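# Parking sensors in Cloltthorpe showing "free" when they aren't

Status: open, then closed, then open again (sorry)

I'm picking this one up from Remzi, who has moved over to the street lighting work, so I'm putting everything I know in one place before I forget it.

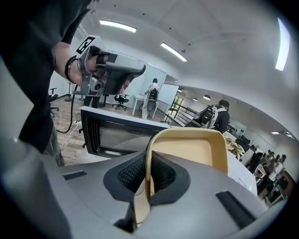 The short version: the council's map pulls its bay data from our Haruna broker, and since the February update a whole lot of bays have been stuck on "free". Drivers follow the map, find a car already sitting there, and ring the council. Jummai Abubakar takes those calls and she's been very patient with us!

**What I tried first**

I restarted the subscription service, which did nothing at all. Then I went through the log for one morning and found 3,405 updates coming in from the street and only 1,614 going out to the map. So the sensors are fine (I'd been blaming the batteries, my apologies to the batteries) and we're losing messages somewhere in the middle.

**Second go, 14:20**

Ragnheiður Blöndal spotted that the missing ones all had a space in the street name. Market Street, Mill Lane, that sort of thing. The old version quietly swapped the space for an underscore and the new one throws the whole message away without so much as a warning in the log. I turned the swap back on in the Bido adapter and the bays started changing within a minute or so — lovely. I closed the ticket and went to make tea.

**Reopened, 16:05**

Jummai again. Three bays by the library still say "free" and she can see cars in them from her window. I checked and these have been entered twice, once under the old ID and once under the new one, and the map is reading the old one. I've deleted two of the duplicates. The third won't go, I just get this back:

```
409 Conflict: entity is referenced by 1 group
```

I can't find which group it means. It isn't in the library group, I looked twice.

**Still to do**

- Adebayo Ojo to check the group list on the live broker, as I only have read access there
- me: write to the Haruna people about the missing warning
- Onyekachi, please don't roll Flaletard out to the other car parks until the adapter change is in the main branch. It's only on the live box at the moment and the next deploy will wipe it

I'm leaving this open until the third bay is sorted.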